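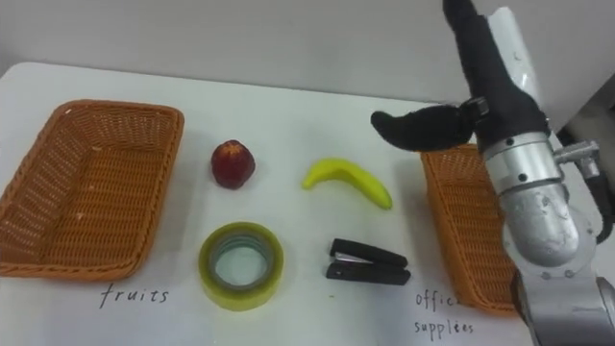 *Tape, stapler and fruit on the sorting table at Tevarside, with the baskets labelled by hand.*

## What it takes to keep the Tevarside humanoid sorting

Regular readers will know I came back from the February demo unimpressed. A humanoid put groceries away for a room full of people with drinks in their hands, and then we all went home without anyone having asked what the morning had been like. So this time I asked Gritus, who run the Tevarside room, if I could skip the demo and watch the setup. They said yes, to their credit.

The job is sorting. Fruit goes in one basket and office supplies go in the other. My nephew could do it before he could talk, and I kept that in mind through everything that follows.

Samran Sriwong looks after the machine. His start-of-day sheet has 14 items on it, and the sheet allows 80 minutes for the lot, which I'd call generous for a coffee machine and optimistic for this. Most of the items have nothing to do with intelligence of any kind. Check the cable run. Check the wrist fasteners. Check the connector at the wrist, push on it, write down that you pushed on it. Bring the arm up slowly and listen. Put the table back where it was.

That last one takes longer than you'd think. The baskets have to go back too, and so does the writing. I asked whether the robot reads the labels and got a careful answer: on some runs the words are part of the instruction, and on others they're there for the people. I'd like that spelled out whenever a result gets published. A machine that reads "fruits" and acts on it is one thing. A machine that has learned the left basket is another, and from a visitor's chair they look exactly the same.
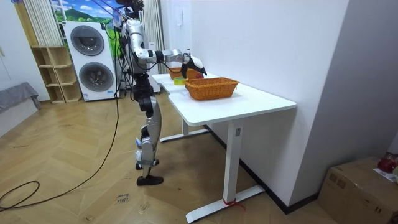

Cable management is the item Samran is fussiest about, and I can't fault him for it. A robot on legs has to be fed and spoken to somehow, and the wires that do it are heavy enough to matter. The long black one that loops away across the herringbone floor gets walked from end to end every morning, by hand, feeling for flat spots and nicks. It's also laid on the side away from the desk, so that a shuffling foot is less likely to find it. Fair enough, but I'd ask readers to remember that cable the next time someone tells them one of these will be wandering around a house by itself. A dog would have it in a minute.

The hand is the expensive worry. Gritus budget for a wrist inspection every 3000 grasps. Samran doesn't wait that long. He goes over the screws weekly, marks each head with paint pen so he can see whether it's crept, and keeps a tray of spares from Furwood because the originals round off if you look at them sideways. The fingers he wipes down and then flexes one at a time against his own thumb. There is a proper test routine for this in software. He runs it as well, afterwards, and says he trusts the thumb more. I found that more reassuring than anything on the spec sheet, and a bit worrying too.

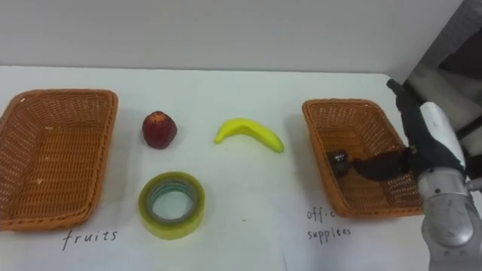 *The hand down in the office supplies basket. Fruit and tape are still out on the table.*

Then there's calibration. The procedure comes from a Tuhumury manual that reads as though it was translated and then translated back. Park the arm, touch off against known points, compare where the hand is with where the computer believes it to be. If the gap is over 2 millimetres you do it again. Nothing on the sheet says what to do if you've done it again and the gap is still there, so Samran has pencilled in his own procedure, and it starts with checking the table. He says the table has been the culprit more often than the arm.

I asked what happens to all of this knowledge if he takes a job elsewhere. He laughed. His supervisor didn't.

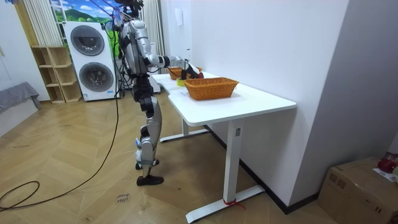
Gritus do say they're turning his pencil notes into a proper maintenance document, with photos and torque values, and they've promised to let us print part of it. I'll believe that when it's in my inbox. I've been promised documentation by robotics outfits before, and what usually arrives is a brochure.

I don't want to be entirely sour. The upkeep is careful, the person doing it knows the machine, and I was allowed to ask rude questions all morning. What I still don't have is the number I went in for: hours of attention per hour of useful sorting. They log the grasps and they log the faults, but Samran's time isn't logged against either. I've asked them to start, and I'd suggest anyone being pitched one of these for a stockroom ask for the same figure before they talk about price.

Letters on the February piece are still coming in. Please keep them under a page.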